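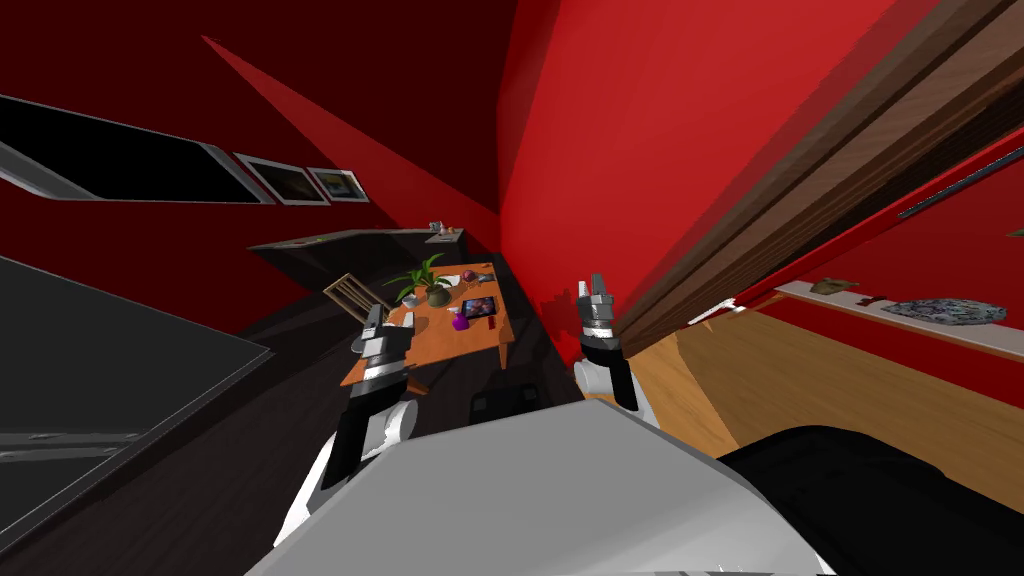

Two robot arms and a small wooden table in a room with red walls.

Well, we have a coach! If you were on the Hasby supporters' mailing list last week you will have had my breathless two-line email, sent from the parking lot at Kuster Field, and I promised you a proper write-up once I'd calmed down. I have mostly calmed down.

Roswitha Aebischer is taking over the first team. She signed on 4th July, so while the rest of us were burning hot dogs she was in the clubhouse going through the squad list with a highlighter. I like her already.

For those who don't follow the women's side of things in our league, she comes to us from Bondby, where she ran the reserves for two seasons and then had the senior team for one. You may remember Bondby beating us in April. I certainly do, I drove three hours each way for it. They sat deep, let us pass it sideways until we got bored, and then scored on two breaks down our left. When I brought that game up with her she laughed and said, "Your left back was all alone out there. I felt bad for her." So I guess we can expect some changes on the left!

I got a quick chat with her after the open practice and asked the question everybody has been asking me, whether she is here for the long haul or just keeping the seat warm until the fall. There's been a lot of talk that the club only wanted someone to steady things and that a bigger name would come in later. She didn't dodge it. Her contract runs through the end of next season, she has rented a place in town, and she told me she turned down Wosteo to come here. I had heard the Wosteo rumor and didn't believe it (they have a real stand with a roof, for one thing). She says they wanted her to keep the whole staff they already had, and she wanted to pick her own people. Fair enough.

What will we look like? Based on one practice, faster. She had them playing seven against seven on a tiny field with two touches max, and anyone who took a third had to sprint to the corner flag and back. Our captain did that run more than once and looked ready to bite somebody by the end. There was also a long stretch on throw-ins, of all things. I have watched this team throw the ball straight to the opposition for years, so I stood there and clapped like a fool.

The goalkeeper question is still open. Both of ours split the session, and the coach wouldn't say which way she's leaning. My money is on the younger one, who comes off her line earlier and yells a lot more. I've been wrong about goalkeepers before, as my brother-in-law will gladly tell you.

We do need a striker. We had 13 goals all last season from open play, and I went back through my notebook twice hoping I'd missed a couple. I asked if anyone was coming in and got a smile and "ask me again in two weeks." So I will! There was a tall forward in a plain gray bib at practice who isn't on our roster and who hit the crossbar from way outside the box. I asked three people who she was and got three different first names, so take from that what you want.

The crowd for the open practice was 233, which beats a couple of our league games from last year, and that was on a sticky evening with no snack bar. Section C brought the drum. The drum was asked to stop during the throw-in drill and, to be fair, did.

Some odds and ends while I have you. Season tickets are on sale at the Kuster Field window and the price hasn't moved from last year. If you had a seat before, it's held for you until the window closes for the preseason break, so please don't leave it to the last day like I did last summer, when I ended up behind the pillar for the first four home games. The away bus has 23 spots left for the opener at Bondby (yes, the schedule people have a sense of humor). It leaves from the north lot, and there will be one rest stop this time, I asked.

The old scarves, the ones with the crooked badge, are down to the last box and going cheap. I bought two. New ones are coming but the color is a bit more purple than I'd like, and I've said so to anyone who'll listen.

First friendly is at home against Wosteo, so that ought to be a nice relaxed handshake between the benches. Gates open an hour before kickoff. I'll be by the halfway line in the green hat, come and say hi, and if you happen to know that forward's name please tell me.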